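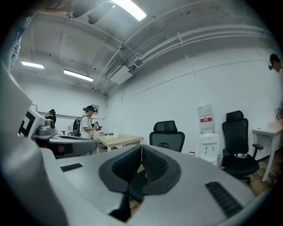
Most of what gets written about home robotics assumes that the hard part is the arm. You save up, you buy or print the arm, you get it to move, and then you film it stacking cups. I have been building at a shared workshop in Sirnley since last November and I think this is the wrong way round. The hard part is the hand and the work of showing it what to do, and most of us should spend our money and our evenings there before we own an arm at all.

I came to this view by doing it badly. My first build was a six-joint arm in my garage, made mostly from printed brackets and hobby servos. It cost me $465 in parts, not counting the printer filament, and it took the whole winter. When it was finished it could move to a point in space and move back. I had put a two-finger claw on the end as an afterthought, and the claw could not hold a yoghurt tub without crushing it or dropping it. I had a good arm that was no use for anything.

Ruaridh Semple, who I share a bench with, went the other way. He started with a hand-held gripper, the kind you carry around yourself and use to pick things up. He spent his first two months on finger pads. He cut them from sheet rubber, cast them, glued them on, pulled them off again. I thought he was wasting his time. By autumn he had a pad shape with a notch in it that would hold a marker pen, a jar lid or a small box, and he knew which of those it would drop and at what angle. He had no robot, and he knew more about robot work than I did.

There are people who disagree with me and I should be fair to them. Satish Mathew argues that an arm teaches you things a hand-held tool never will: backlash, heat in the motors, what happens when a cable snags at the far end of a reach. He is right about all of that. I learned it too. But I learned it while building something with nothing useful at the end of it, and I could have learned it later, with a tested gripper ready to bolt on. If you carry the tool yourself, your own arm does the reaching for free, and your own arm is very good at it.

Vasanthi Panicker makes a different objection, and I find it harder to answer. She says that people will put up with a lot of boredom if there is a machine moving at the end of the day, and very little if there isn't. Recording the same small task over and over with a tool in your hand is dull work. I kept a tally for one task, lifting a lid off a container and putting it beside the container, and I did it 373 times. I used 94 of those in the end. In the others I had rushed, or fumbled, or had my thumb over something, or the tracking had dropped out when I turned toward the wall.
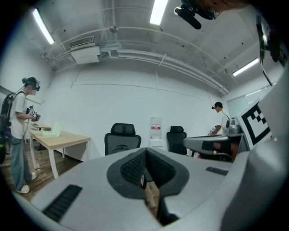 That tally changed how I think about the whole hobby. When you carry the tool yourself you find out very quickly that a task you thought was one task is four or five. Getting the fingers to the lid is one. Knowing when you have it is another. Letting go cleanly turned out to be the worst, and I would never have guessed that from the garage. My arm had a release command and I had never given it a second thought.

It also changed what I think a workshop is for. You can build an arm alone in a garage, as I did, and plenty of people prefer to. Repeating a task with other people in the room is much easier to stick at. Someone notices that you always come in from the left. Someone else has a go and does it differently, and that difference is worth having in your recordings. Floor space helps as well. In the garage I had one bench and a car, so everything I recorded would have had the same bench and the same car in it.

I am less sure about buying the tools ready made. Yamuna Achari thinks beginners should make their own, and her first one was a barbecue tong with a spring from the hardware store and a phone strapped to it. It worked well enough for her to find out that she wanted wider fingers. I would not want to go back to that for serious recording, but as a first month's project it costs next to nothing and it fits in a drawer when you lose interest. Nobody can say that about an arm.

If the people who run shared spaces want my advice, it is to put less of the budget into the big machine by the door that gets booked by the same three members. Buy finger material, spare batteries and decent lighting. Put out some tables you can move. Let new members hold something and pick things up with it on their first night, for 12 weeks if they like, before anyone lets them near a motor.

My own arm is still in the garage. I plan to fit Ruaridh's pads to it over the winter, once I have worked out a mount that doesn't foul the wrist joint, and the claw has gone in the scrap bin.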